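Paying by the month for a robot arm

The Marchuk rental plan has been on sale since April, and most of what I have read about it is about the arm. I think the arm is the least interesting part. The plan is what people are being asked to buy, and I think it is fair value for a small workshop and poor value for almost anyone else.

The terms are simple. You pay 557 a month for the arm, the two-finger gripper and the wrist camera, with a minimum of 14 months. Support comes from the Lidton office by phone until six in the evening. After the minimum you can hand it all back or drop to 516 a month and keep going.

My main complaint is with how the thing is sold. The brochure shows clean metal blocks in neat rows. Few of us handle clean metal blocks. We handle bottles, caps, tubs and bags, and a gripper should be judged on those.
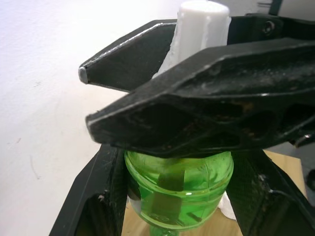
Plastic bottles are a fair test for any gripper. They give when you squeeze them and their shoulders slope, so a grip that works at one height may slip a little higher up. Marchuk lets you set the closing force for each job, and this is the best thing in the package. Oksana Vasylenko, who packs cleaning products in Starnau, had it set up for her bottles in 2 afternoons. She would have liked it to take one.

The fingers are a weaker point. They mark and scuff with use, and replacements are not part of the monthly price. I don't mind paying for parts that wear. I do mind finding that out on page nine of the contract. Zakhar Romaniuk, who rents the same arm in Sustau, told me he now keeps a spare pair on the shelf and counts them as part of the rent.

There is also the question of who looks after it. The plan assumes someone on your staff has time to learn the software, and in a shop of four people that is a real cost. Marchuk should offer a visit in the first month and put the price of fingers on the front page. Until it does, I would ask for both in writing before signing.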